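Chapter 5
Cups, Surfaces, and the Habit of Putting Things Down

Most books on household order begin with storage. They assume that a messy table is a table whose contents have nowhere to go, and they sell the reader a shelf. I have my doubts. In the homes I have studied, the cupboard was usually half empty and the cups were still out. This chapter starts with the table itself and asks what people do on it before anyone thinks about the cupboard.

The plain drinking cup is a good object to begin with. It is small, it gets handled all day, and almost everyone believes they deal with it properly. Ask a family where the cups live and you will get a confident answer. Walk into the room at four in the afternoon and you will get a different one. Guangming Qin, whose household diaries are used throughout this part of the book, asked people to write down where each cup was set and when it was next moved. The diaries ran to 42 days. The entries are dull to read, and I mean that as praise, for dull records are harder to fake than lively ones.

A claim you will meet often is that cups spread out over a surface, one at each seat, one by the sink, one at the edge where somebody was reading. It sounds right. The diaries give it only weak support. Cups drift toward other cups. A person with a cup in hand and a wide table to choose from will often set it beside the one already there, even when that puts it out of reach of the chair.

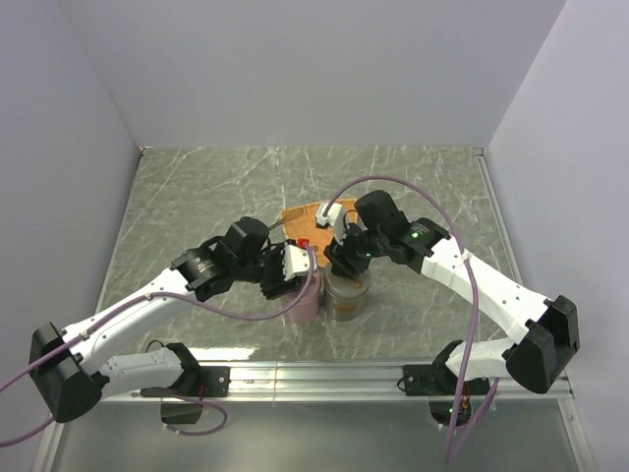

Why this should happen is less clear than the magazines suggest. The usual explanation is that we like things in groups, and I have never found that to explain much. We also like things spread out on a picnic blanket. Rafail Nikolaidis offers a simpler account: the first cup marks a spot as safe for cups. It tells the next person that the surface is level there and that a drink can stand without being in somebody's way. His account has the merit of being testable. Move the first cup before anyone comes in, and see whether the second follows it.

He tried this in a shared kitchen in Gellis one July. The second cup followed more often than not, though he was working with a small number of people who all knew each other, and I would not build a theory on it. Aidan Daly repeated the exercise with a narrower table and got a muddier result. Both studies are discussed in Section 3.

Color is another subject on which a good deal of nonsense has been printed. The Lutisel method, popular for a while with people who run tidying classes, gives each member of the household a cup of one color and promises that the washing up will fall by half. Perhaps it does for the first week. In the diaries, people with their own color still reached for whichever cup was nearest, and the owner of the missing cup then took another from the cupboard. What the colors did change was the arguments. It became easy to say whose cup had been left out and no easier to say who had left it.

Readers should also be careful with the word "clear." A cleared table may have nothing on it, or it may have everything pushed to the back. Papers and flat items are the worst offenders here, as a flat thing can stay under the traffic for months and stop being noticed at all. Deming Gu refused to use the word in his notes and wrote down what was left on the surface instead. I recommend the practice, tedious as it is.

Before reading Section 2, pick one table you use every day. Leave it alone. Write down what stands on it in the morning and again at night, and do not tidy it for the sake of the record.

Odulico Course Books | Contact the editors | Copyright December 2024 | Back to top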